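Notes from the Print Room: Learning to Love a Bad Monotype 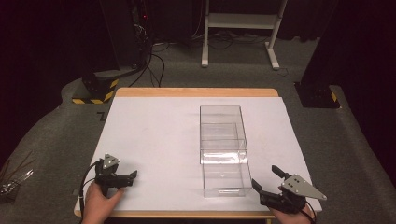 When I first signed up for the winter term at Fokel I had it firmly in my head that I was going to make etchings. Proper ones, with fine little lines and a plate mark you could feel with your thumb. I had bought the needle and everything (it is still in its paper sleeve, in the drawer with the birthday candles). And then on the first evening the press was being repaired and we were all handed a sheet of plastic, a roller and a tin of black ink and told to get on with it, and that was the end of me and etching, at least for now.

A monotype, for those of you who haven't made one, is about the simplest print there is. You spread ink on a smooth surface, you wipe some of it away or draw into it with whatever you have, you lay paper on top and rub or press it, and you get one picture. One! There is sometimes a second pull in the leftover ink, which we call the ghost, and I have a real soft spot for ghosts, but after that the plate is clean and you begin again. It drove me up the wall at first. I had made a hillside with a row of poplars that I was truly pleased with, and I wanted 20 of them to give away at Christmas, and I got one and a half.

Anyway, I have kept at it, and since several of you wrote in after the January letter to ask what my Tuesday-night pile of smudges looks like these days, I thought I'd tell you about the sheets I've been working on. I'm calling the set Clolus, which was a word I wrote down half asleep and couldn't read properly the next morning. There are 6 sheets so far that I would let another person look at. They are all water, more or less. A reservoir early on, a ditch with the sky in it, the long wet bit of road by my sister's place. I start with the whole plate dark and take the light out with a rag, and I find I can stay in that first ten minutes, with just the one pale streak across the middle, far longer than is good for the ink.

The paper has made more difference than anything I've learned about drawing. I used to buy the heaviest I could afford, 300 grams, and soak it in the bath, and then blot it between towels, and by the time it was ready I had lost my nerve. Now I use something much thinner and hardly damp at all. It picks up every thread the rag leaves behind! I've also gone down to a smaller plate, which felt like giving in, but I do finish things now, and I used to have a whole shelf of grand beginnings.

As for color, I keep being asked, and I keep saying soon. I did try a blue in the fall, a greenish one that looked lovely in the tin and like old dishwater on the sheet. The one I'm mixing now is mostly black with a scrap of blue in it, and you would have to hold it by a window to be sure. I like that it makes you walk over.

Some practical things before I go. Kiss, the little gallery over the bakery, is hanging four of the Clolus sheets in the back room through April, along with a great many other people's work, all of it small. The opening runs from six until eight and there will be buns. If you can't get up the stairs, write to me and I will bring the prints down to the bakery myself, I mean it. Sheets are priced unframed, and the ghosts are cheaper, though I think two of them are better than their parents.

The Fokel spring term still has places on the evening course. Bring an apron and a rag made from an old cotton shirt, well washed. T-shirt cloth leaves fluff. And do send me pictures of whatever you make, especially the ones you were going to throw out.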